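**Usgate road closure – anyone heard anything new?**

**tureck_upper** wrote:

County says the Usgate road is shut past the second bridge until the slope stops moving. The slope has been moving since before my grandfather bought his place, so I've canceled my dentist.

Does anyone know if the Jumel side is open? The recorded line still has the message from the April flood on it.

**marlpit** wrote:

Jumel side is open to residents, one lane, with a guy holding a sign. He let me through at seven this morning and looked sorry for me. Mud over the road in two places but a pickup will manage it.

36 houses on the evacuation list as of last night. Mine isn't one of them. The house across the street is, and it's downhill of me, so make of that what you will.

**R. Okafor** wrote:

The list is drawn from the old drainage map, marlpit. I sat through the meeting where they explained it. The line runs down the middle of your street because that's where the page folded.

If you're anywhere near Lysenko Creek, please go even if you aren't on the list. The creek went brown overnight and dropped, and a creek that drops in the rain has something sitting in it upstream. 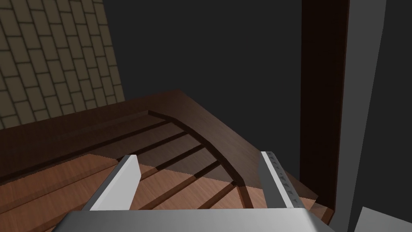
The school gym in Tureck is taking people. More than 200 cots, decent coffee, terrible lighting. Dogs are allowed if they're on a leash, cats if they're in something with a lid.

**dry_socks** wrote:

With respect, Rosalind, you said the creek was blocked in the last storm too, and it was a sofa.

**R. Okafor** wrote:

It was a sofa and a good part of somebody's deck, and it put three feet of water in the feed store. I stand by the sofa.

**marlpit** wrote:

I remember the sofa. Nice one, too.

**dry_socks** wrote:

I'm not saying stay put. I'm saying if we empty the valley every time the water changes color, people will quit listening, and then one night it'll be real. My mother is 84 and she's been moved to that gym twice for nothing. She now packs her own pillow and a list of complaints.

**Areeba Siddiqui** wrote:

I was on the phone tree last night, 215 calls between 3 of us. Hardly anyone argued. One man asked if he could finish his movie, and he did show up later, so I assume it ended.

dry_socks, if your mom needs a ride, the church van is going up at four and again at six. It has a step, but the driver has a stool.

**dry_socks** wrote:

She'll take the six. She says four is too early to be rescued.

**tureck_upper** wrote:

Back to my question – is the sign guy checking IDs? My license still has the old address on it.

**marlpit** wrote:

He asked me what the feed store used to be called. Know that and you're fine.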